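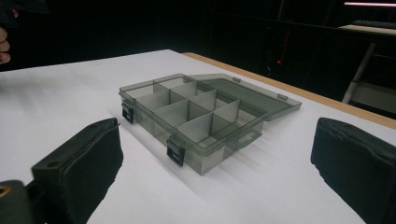

Zurkby Silence

The Zurkby Silence is a period of unspoken prayer kept between the sermon and the closing hymn in a small family of Protestant congregations, most of them in and near the town of Zurkby. In its full form it lasts eight minutes. It has no set words, which has not prevented a considerable literature about how to say them.

Origins

The practice goes back to Dagim Derese, pastor of Zurkby Chapel, who preached long sermons on short texts and was disturbed to find that his hearers could recall the hymns, the notices and the condition of the roof, but very little of the sermon. One June he closed his Bible at the end of a sermon on Elijah and the still small voice (1 Kings 19), sat down, and stayed seated. The congregation supposed he was unwell. The organist, Lemlem Tekleab, later wrote that she had her hands over the keys for the whole of it and has had a bad shoulder ever since.

Derese repeated the silence the following week, this time with a warning. His only written account of it is a pamphlet, After the Amen, which devotes four pages to the theology of listening and eleven to the problem of coughing.

Form

The order of service gives the silence a single line, "Silence is kept." In practice it has three parts. The preacher reads the main verse of the sermon again, slowly, and sits. The people pray, seated or kneeling, with eyes open or closed. At the end an elder says "Speak, Lord, for your servant is listening," after 1 Samuel 3, and the hymn is announced.

No music is played. Children are expected to stay in the room, and Derese was firm that a child asking loudly how much longer there was to go was offering a petition found throughout the Psalms.

The Thirty Seconds

A shortened version, known as the Thirty Seconds, was introduced at Mikau Road by Junhao Pan, who argued that 30 seconds honestly prayed were worth more than eight minutes spent planning lunch. Supporters of the full form replied that lunch generally arrives in the second minute and has gone by the fifth, and that the useful praying begins there. Both sides quoted Ecclesiastes 5:2, "let thy words be few," at length.

The matter was discussed at a joint meeting of the congregations, which opened with a silence. Its duration had not been agreed beforehand, and the minutes record that half the room began the hymn while the other half was still praying. Each congregation has since been left to its own custom.

Theology

Defenders of the practice place it within the ordinary Protestant concern for the preached word. Mekdes Hailu, in the short study usually cited simply as Hailu, describes the silence as "the part of the sermon the preacher cannot spoil." She relates it to Habakkuk 2:20 and to Mary, who kept things and pondered them in her heart (Luke 2:19), and takes care to separate it from contemplative methods that aim at an empty mind. The worshiper is meant to have something in mind, preferably the verse.

Feven Ambaye has been the most patient of its critics. She holds that nothing in the New Testament requires the practice, that it flatters people who are naturally quiet, and that a congregation with something to be thankful for might reasonably make some noise. Ambaye attended Zurkby Chapel for many years and is remembered as keeping the silence very well.

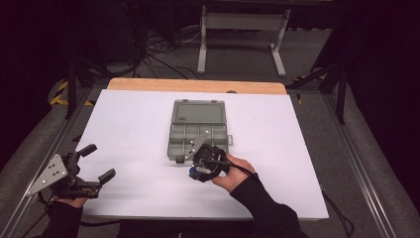

Gray organizer box on a white board, with its lid folded back.

Hymnody

The Troker Hymnal, printed for these congregations in a single edition of 2605 copies, has a section headed "After Silence." It holds nine hymns, all of them beginning softly. The section was compiled on the theory that a congregation coming out of eight minutes of prayer should not be startled. Organists have tended to ignore it, and "O for a Thousand Tongues to Sing" remains the usual choice at Zurkby Chapel. Hymn 330, a setting of Psalm 62 ("Truly my soul waiteth upon God"), is sung at funerals and, at Mikau Road, whenever the sermon has run over.

Present use

The full silence is still kept at Zurkby Chapel and in a handful of house fellowships. The Thirty Seconds is more widespread, having spread to several churches that do not know where it came from and in one case believe they thought of it. Visitors are now told about the practice at the door, a courtesy adopted after a guest preacher took the silence for disapproval and got up to preach the last part again.

See also: Quiet time; Selah; Lectio divina; Psalm 46

Last edited Sep 20, 2023 | Contact the editors | Copyright and reuse | Back to top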